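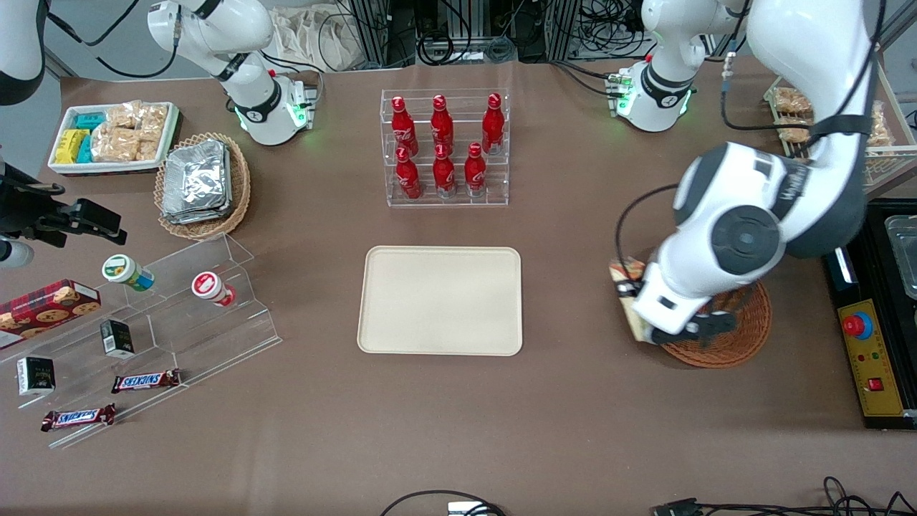
Red bottles on the rack, woven mat on the table.

Short Fiction
March 29, 2021
By Ronell Szekeres

The train to Plindusov climbs so slowly that you can lean out and pick the tops off the grass, and my aunt did, all the way up, until she had a whole fistful of seed heads and nowhere to put them.

I was eleven and I had never been higher than the church tower at home. My aunt had a little brass altimeter from her walking days, and she let me hold it and call out the numbers. When I shouted that we'd reached 2,313 metres a man across the aisle took off his hat to me, and I thought I would burst!

"We get out at the top," said my aunt. "Then there's a bit more."

The bit more was 134 steps cut into the rock, with a chain to hold. The number was painted on the bottom one so you couldn't say you hadn't been warned. It was October and the chain was so cold it stuck to my gloves. My aunt went ahead, singing something with no tune, and every so often she stopped and pointed with her whole arm — at a bird, at a cloud below us (below us!), at the roofs of Romus down in the valley, no bigger than crumbs on a cloth.

At the top there was a hut, and in the hut there was a woman selling soup. It was bean soup with a lump of smoked cheese sunk in the bottom, and you had to dig for it. I have eaten in some lovely places since then and I would swap every plate for that bowl. The woman gave me a second helping and wouldn't take my aunt's coins for it. She said anyone under twelve who reached 2,372 metres on their own legs had paid already.

I started to say that we'd come most of the way by train, but my aunt trod on my foot.

Afterwards we sat outside on a bench with our backs against the warm chimney stones. The wind had dropped. You could hear cowbells from somewhere a very long way down, and then, when they stopped, a sort of hum that my aunt said was the quiet itself. She opened her hand and there were the grass seeds, squashed and a bit damp.

"Well, go on," she said, and tipped half of them into my palm.

We threw them together. Most blew straight back and stuck in our hair and down our collars, and we laughed until the woman came out with her ladle to see what was wrong.

I went up again last autumn. The train is quicker now and the windows don't open. The hut has a new roof and sells postcards, almost 300 kinds by the look of the racks, and the soup comes without cheese unless you ask. I asked. Then I took it out to the bench and sat where she used to sit, on the left, out of the wind.

There is grass coming up between the stones, all along the foot of the wall. I picked a good handful for the ride down.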